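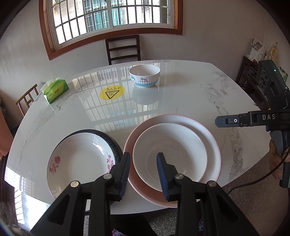
The crockery lending shelf at Skukelitz House reopens on 29 March 2021, with collection from the side door only. It works as it did before the winter: residents and local groups borrow plates, bowls, serving dishes and cutlery for a meal or a party, use them, wash them and bring them back. Most of what we lend is plain white, but people often ask for something prettier for the middle of the table, and a wide, shallow bowl with pink roses inside, like the one above, suits salads, rice, cold pasta or bread rolls. Patterned pieces are lent singly, so please don't expect a matching set. If you need everything to match, ask for the plain white and say so on the form.

What has changed

The shelf has moved from the meeting room to Unit 2, next to the bicycle store. The meeting room is being used to store chairs for the time being and there was no longer a clear way to the cupboards. Unit 2 has a wider door and a sink with a proper draining board. It doesn't have a phone, so messages should go to the office as usual.

Nobody can come in and choose at present. Fill in the form, either on paper from the rack in the lobby or by email, and your order will be put in crates by the side door. If something on your list is out on loan we will swap it for the nearest thing we have and write the change on your copy. Large platters go first, so ask early if you want one.

The old deposit of loose coins in an envelope has been dropped. You now sign for what you take, and pay for breakages afterwards.

How to book

Give us the following: your name and flat number, or the name of your group; the day you want to collect and the day you will return; how many people you are feeding; what you are serving. The last one matters more than people think. Someone who asks for bowls for soup needs deep ones with a rim, and someone who asks for bowls for crisps can have whatever is nearest the front. Last year we had a christening tea that was sent out with soup bowls and no cake plates, and it was put right only just in time.

Loans are for up to a week. If you want longer, ask. We generally say yes outside the summer.

Crates are heavy when full. Bring a second person or a trolley. The office trolley can be borrowed if it isn't being used for post, but it pulls to the left and doesn't like the ramp.

Washing and returning

Everything should come back clean and dry. Wash patterned pieces by hand in warm soapy water. Decoration that sits on top of the glaze fades in a dishwasher, and we would like to go on lending these for a good while yet. Plain white crockery can go in the machine. Do not use wire wool on anything. For tea stains, a paste of bicarbonate of soda and a little water, left for 30 minutes and then wiped off with a soft cloth, does the job. Rinse well afterwards.

Dry things fully before you stack them. Damp plates left in a closed crate come back smelling of cupboard and have to be washed again. Put a sheet of newspaper or kitchen roll between plates, and don't nest bowls more than a few deep. The chips we see are nearly all on rims, and they nearly all come from bowls pushed into one another for the journey home.

Stainless steel bowls can be stacked as they like. Please don't keep anything salty or vinegary in them overnight.

If a piece is chipped or cracked, bring it back anyway and tell us. Don't glue it. We can't lend glued crockery for food, however neat the join.

Pet bowls

We are sometimes given bowls meant for pets, and we are happy to take them for residents who are looking after an animal for a few days. They are kept in their own crate and washed separately. Please do the same at home. A bowl that says "Dog" on it is easy to keep apart from the rest once it is back in the cupboard, but on a table full of dishes after a meal it can be picked up with everything else, so check before you pack.
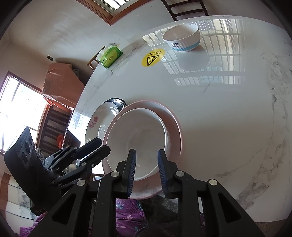
What we need

We have plenty of mugs and would ask you not to leave any more. We could use dinner plates in plain white, dessert bowls, serving spoons, jugs of any size and a second large teapot. Odd saucers are also wanted, for use under plant pots at the spring table.

Donations can be left with the office on any weekday morning. Please don't leave boxes outside Unit 2. A box of glasses was left there in February and somebody reversed a bicycle into it.

We can't take non-stick pans, anything electrical, or knives other than table knives.

Costs

Borrowing is free to residents. Outside groups are asked to give what they can, and the money goes on replacements, crates and washing-up liquid. The Flenard allotment group and the Camacho Street lunch club have both borrowed from us for years and both have said they will be back once they are allowed to meet properly. The shelf now holds roughly 500 pieces, counting cutlery, and the largest group we can supply in full is 45 people. Above that, we can lend part of what you need, and the Stendetti hall may be able to help with the rest. You would have to ask them yourself.

Broken plates and bowls are charged at what it costs us to replace them second-hand, normally very little. Serving dishes cost more. There is no charge for teaspoons, which go missing from every kitchen in the building.

A note on gatherings

Please keep to the current rules on meeting other people. We won't ask who is coming to your meal, but we won't send out crates for a large party while large parties aren't allowed. Bookings for later in the summer are being taken in pencil. If the dates change, let us know and we will move yours.

Who to ask

Radosław Pietrzak is looking after bookings until the end of the summer. Győző Veres deals with returns and breakages, and can also tell you whether a dish you have at home is worth giving. Both can be reached through the office. Forms handed in after midday are looked at the next morning.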